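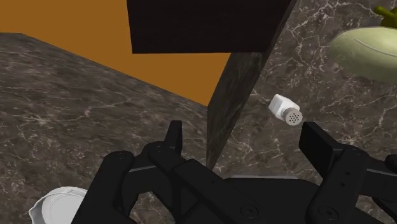

Schwarzer Zweifingergreifer über dunkler Marmorplatte, Rendering

Betreff: Re: Anschlusssicherung Dasmont bei Ausfall der Frühfähre
Liste: Fahrplan und Anschlüsse, Küstenlinien

Hallo zusammen,

Antworten stehen unter den zitierten Abschnitten. Den Teil zur Gepäckbeförderung habe ich gekürzt, der gehört in den anderen Thread.

Remedios Malabanan schrieb:

> Im August ist die Frühfähre ab Lerora an mehreren Tagen
> ausgefallen. In der Auskunft wurde der Bus nach Dasmont
> trotzdem als gesicherter Anschluss geführt. Wer mit
> durchgehender Fahrkarte gebucht hatte, bekam deshalb keine
> Ausfallmeldung, sondern nur den Hinweis auf eine Verspätung
> von 40 Minuten. Woher kommt dieser Wert?

Der Wert ist keine Prognose. Er ist die maximale Wartezeit, die für den Bus am Anleger in Bulen hinterlegt ist. Wenn die Fähre keine Ist-Meldung liefert, setzt das Auskunftssystem die Ankunft auf den spätesten Zeitpunkt, zu dem der Anschluss noch gehalten würde. Bei einer echten Verspätung ist das vertretbar. Bei einem Ausfall ist es falsch, denn der Bus fährt nach Ablauf der Wartezeit leer ab, und die Auskunft meldet die Verbindung weiter als möglich.

Die Reederei verschickt den Ausfall als Freitext. Ein Statusfeld ist in der Schnittstelle vorhanden, wird aber nur bei Ausfällen gesetzt, die am Vorabend feststehen. Kurzfristige Absagen wegen Wind oder fehlender Besatzung laufen ausschließlich über den Freitext und werden von der Auskunft nicht ausgewertet.

> Die Leitstelle hat mir geschrieben, ab 24 Reisenden werde
> ein Ersatzbus über die Brücke bei Kang eingesetzt. Gilt die
> Zahl pro Abfahrt oder pro Tag? Und wer zählt?

Pro Abfahrt. Gezählt werden die Buchungen mit durchgehender Fahrkarte Lerora–Dasmont, Stand eine Stunde vor Abfahrt. Zeitkarten und vor Ort gelöste Fahrscheine fehlen in der Zählung. Auf der Frühfähre sind das überwiegend Pendler, die Schwelle wird dort also auf dem Papier selten erreicht. Für die Mittagsfähre passt die Regel besser, weil dort der Anteil der Vorausbuchungen hoch ist.

Die Strecke über Kang ist für Gelenkbusse gesperrt. Es kommt nur ein Standardbus in Frage, und davon steht morgens einer in Dasmont. Die Anfahrt nach Lerora ist in der Regel der Leitstelle nicht berücksichtigt. Ein Ersatzbus, der erst bei der Absage bestellt wird, erreicht den Zug um 9 Uhr ab Dasmont nicht. 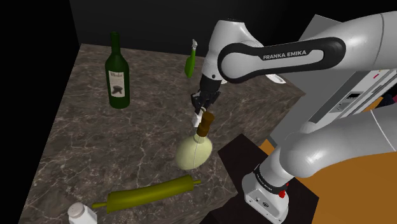
Dunkelgrüne Weinflasche mit cremefarbenem Etikett auf der Marmorplatte

> Mein Vorschlag wäre, die Wartezeit in Bulen einfach zu
> verlängern, bis die nächste Fähre da ist.

Davon rate ich ab. Der Umlauf des Busses hat in Dasmont eine Wendezeit von neun Minuten. Jede Verlängerung in Bulen geht direkt in den Schülerverkehr der Gegenrichtung. Außerdem würde die Auskunft den längeren Wert wieder als Verspätung anzeigen, der Fehler wäre dann nur größer.

Sinnvoller erscheinen mir zwei Änderungen, die unabhängig voneinander umgesetzt werden können:

1. Die Reederei setzt das Statusfeld auch bei kurzfristigen Absagen. Der Freitext kann bleiben. Technisch ist dafür nichts zu ändern, es ist eine Frage der Dienstanweisung am Anleger.

2. Die Auskunft verwirft den Anschluss, wenn zur Soll-Abfahrt in Lerora keine Ist-Meldung vorliegt und auch fünf Minuten später keine eingeht. Das erzeugt einzelne Fehlalarme — die Bordgeräte senden im Hafenbecken nicht zuverlässig —, aber ein Fehlalarm lässt sich mit der nächsten Meldung zurücknehmen.

Zur Erstattung: Maßgeblich ist die Ankunft am Ziel der durchgehenden Fahrkarte. Die angezeigte Verspätung spielt dafür keine Rolle. Wer im August betroffen war, sollte im Antrag die ausgefallene Fähre mit Soll-Abfahrt nennen und die tatsächliche Ankunft in Dasmont angeben. Getrennt gekaufte Fahrkarten werden einzeln betrachtet, der verpasste Zug bleibt dann außen vor.

Offen ist noch, ob die Ist-Meldungen der Fähre archiviert werden. Ich habe nur die Busseite, dort liegen 200 Fahrten mit Abfahrtszeit in Bulen vor. Falls jemand Mitschnitte der Fährmeldungen hat, bitte mit Zeitstempel der Quelle und nicht des Empfängers. Format ist egal, Anhänge bitte gepackt und nicht direkt an die Liste.

Gruß
J.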